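Open day at Ollemance, Widescombe
18/07/2022

I had wanted to visit Ollemance since June, when Hélène Robichaud showed me the leaflet. The bus from Lokilthorpe takes 40 minutes and stops at the bottom of the hill, and from there one walks. The entrance is 6 pounds, tea included, and the tea was good.

I am interested in tables. I have repaired a few at home, always with oil, and I wished to look closely at a thick clear finish before I decide about my own kitchen. Most visitors went first to the garden, so I had plenty of time in the long room with the glossy board.

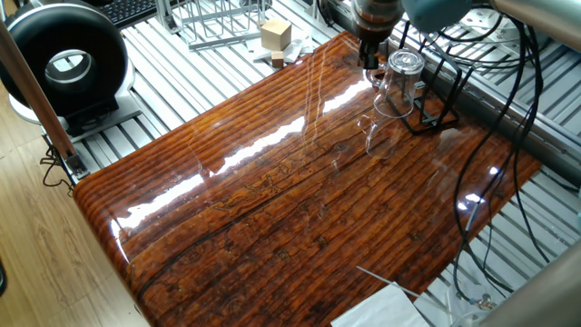
The board

The colour is a red brown, with dark lines along the whole length and knots under the clear layer. If the planks are real or only a pattern, I could not decide, and I did not like to ask twice. Gilles Chauvin, who was guiding our group, told us that a good clear coat must be poured slowly and left alone. He said this is the difficult part — one always wants to touch it.

I asked him also about scratches. He answered that small ones can be polished, but deep ones stay, and that sand under a plate is worse than a knife.

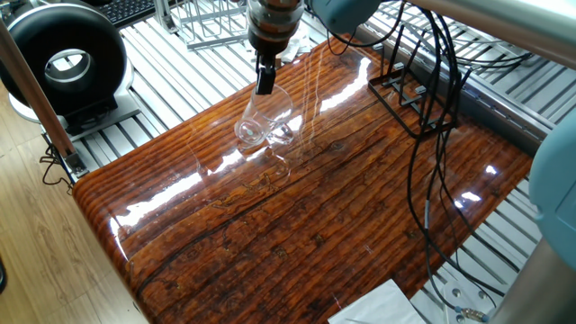 My own kitchen table has square edges, and I have hit my hip on them for years. It was therefore the edge that I studied the longest. On the board at Ollemance the front edge is rounded, and it takes the light in a warm orange line, which I find very handsome. I would copy this at home, even if it means more sanding. The black wire stand gave me another idea, as such thin metal feet would need small felt pads on a surface so shiny.

Light and glass doors
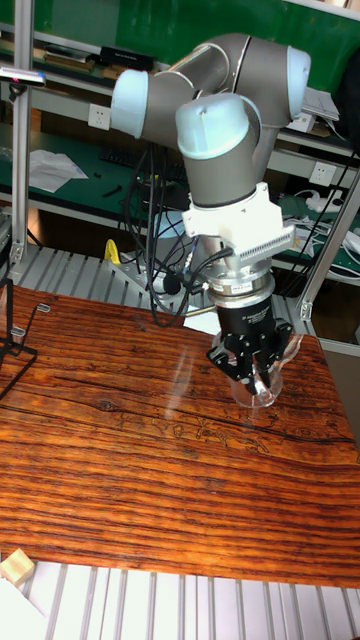 The room where I eat has a glass door to the south, and in summer the sun comes in very low at supper. I was worried about glare, and I am still a little worried. A streak of light was lying on the wood under the clear cup, and on my table it would perhaps be in my eyes. On the other hand, the stripes of the grain could be seen through the side of the cup, and that pleased me more than I expected.

Before leaving I bought a small tin of wax in the shop. The lady there, Mrs Awasthi, wrapped it in two sheets of newspaper and warned me to keep it away from the radiator. The last bus goes early, so please look at the timetable before you go up the hill.

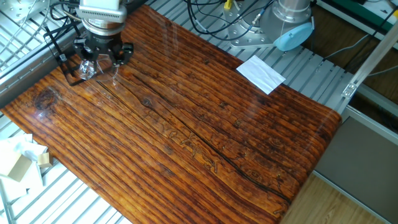

Dorothy Inskip wrote to me afterwards that she has lived with a high-gloss table for many years and would choose a satin one today, as each fingerprint shows by the evening. She wipes hers with a damp cotton cloth and then a dry one, always along the grain. I have asked her if I may come and see it.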